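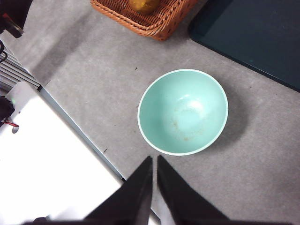
Carneo Tableware Condition Notes

Carneo is a set of 596 records describing the condition of household tableware as found on kitchen surfaces between use and washing. Each record ties one item, at one moment, to a short set of labels: what kind of item it is, which way up it is, whether residue is visible, where on the item the residue sits, and what else is close enough to matter when the item is picked up or wiped around.

The set covers bowls, plates, cups and small serving dishes. Bowls make up the largest share. Cutlery is recorded only when it rests in or on one of the other items.

What is in the release

records.csv — one row per record, UTF-8, comma separated, header row included
images/ — still images, one per record, named by record id
splits/ — train.txt, val.txt, test.txt, each a list of record ids
labels.txt — the closed vocabulary for every label column
CHANGES.txt — corrections made after the first release

The training split holds 400 records and the validation split holds 68. Everything else is in the test split. Splits were made by kitchen, so an item that appears in training does not appear again in validation or test. If you re-split the data, keep this grouping. A random split puts the same bowl on both sides and the residue scores go up for the wrong reason.

Columns in records.csv

record_id
Text. Stable between versions. Ids of withdrawn records are not reused.

item_type
One of bowl, plate, cup, serving_dish.

item_color
Free text, lower case, as written by the labeler. "mint green", "pale green" and "aqua" have been left as they were entered. A normalized form is in item_color_norm.

pose
One of upright, inverted, on_side, stacked. A bowl with its opening facing up is upright, even if it is tilted on a cloth or a spoon handle.

surface
Free text. Labelers were told to describe the look ("gray speckled", "white with joints") and leave the material alone unless the kitchen sheet listed it.

residue
One of none, trace, present, heavy. See below.

residue_zone
One or more of rim, wall_upper, wall_lower, base, outside, separated by semicolons. Empty when residue is none.

neighbors
Free text list of things next to the item: basket, tray, cloth, board and so on. Parts of things count. If only a corner of a basket is visible, the basket is still listed.

loose_debris
yes or no. Refers to specks on the surface outside the item. Crumbs inside a bowl belong under residue.

note
Free text, often empty.

Residue levels

none — no mark that the labeler could separate from glaze, pattern, shadow or reflection.

trace — faint marks that need a second look. Thin smudges and scattered specks are the usual case. Color may be weak, in the tan to brown range.

present — marks visible at first look, covering less than half of the inner surface.

heavy — marks or leftover food covering half of the inner surface or more.

The level is about visible extent and nothing else. It does not say what the food was, how long it had been there, or how hard it would be to remove. A light-colored bowl with a dried ring of sauce and a light-colored bowl with a fresh ring of sauce get the same level. In this release 444 records have a residue value other than none.

Worked entry: pale green bowl, stained lower wall

item_type: bowl
item_color: mint green
pose: upright
surface: gray speckled
residue: trace
residue_zone: wall_lower
neighbors: wicker basket

Pale glazes are the easy case for color and the hard case for extent. Faint orange-brown smudges show well against mint green, but they tend to fade out with no clear edge, and two labelers will often stop the band at different points. The lighter rim on a bowl like this one is part of the item and is never entered as residue. The bright spot on the inner wall is a reflection. It should be ignored when judging extent, and the area under it is treated as unknown.
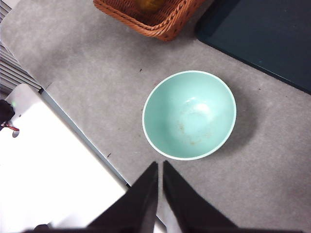
Should a bowl with only a few faint spots be sorted with the clean ones?

Sort it with the dirty ones. Trace is a residue level, and for any clean/dirty task the intended cut is none against everything else. If your task needs a looser cut, for example deciding what gets a rinse and what gets a full wash, use trace as its own class and say so when you report results.

Labeling procedure

Labeling was done with the form from Stestetier, version as shipped, with the vocabulary file swapped for ours. Each record was labeled twice, by different people working alone. Where the two disagreed on item_type, pose or residue, a third labeler chose between the two values. The third labeler could not enter a new value. Free text fields were taken from the first labeler and checked for spelling only.

Labelers worked at full image size on a calibrated display. Zoom was allowed. Changing brightness or contrast was not. Early trials allowed it and produced residue labels that could not be reproduced on a plain screen, so the trial labels were dropped.

Known problems

Shadow and base stains. A soft shadow inside a deep bowl can hide marks near the base. Zone labels for base are less reliable than those for wall_lower. Merge the two if you do not need them apart.

Patterned glazes. Speckled stoneware was labeled with the kitchen sheet open, which listed the pattern. Without that sheet, many of these items can't be told apart from trace.

Debris on speckled surfaces. loose_debris is weak wherever the surface has a mottled pattern. Small dark flecks are missed, and darker patches of the pattern are sometimes counted as flecks. Records from the Skeltitstead kitchens are the worst affected — treat the column as unlabeled there.

Color words. Green and blue overlap badly for pale items. item_color_norm uses "green" for anything entered as mint, pale green or aqua. This was a practical choice and may not suit work on color naming.

Neighbors. Contents of baskets and trays are listed only when a labeler was confident. A yellow round thing at the back of a fruit basket may be a lemon or a mango, and in that case the entry reads "basket; fruit (unsure)".

Intended use

Sorting tableware by condition, locating the part of an item that needs attention, and testing whether a method confuses glaze, glare and food marks. The set is also small enough to read through by hand before designing a labeling scheme of your own.

It is not suitable for hygiene assessment. A record marked none can still be a dirty bowl. It should not be used to compare detergents or washing methods, as no item was recorded under controlled washing.

Versions and corrections

The current version was prepared in August. It fixes a column shift in the stacked records and withdraws several cups that had been entered twice. Residue labels did not change.

Corrections go to the Kneževič tracker under the Carneo component. Include the record_id, the column, the current value and the value you propose. For residue changes, name the zone you are looking at. Proposals without a zone are closed and can be reopened once the zone is added.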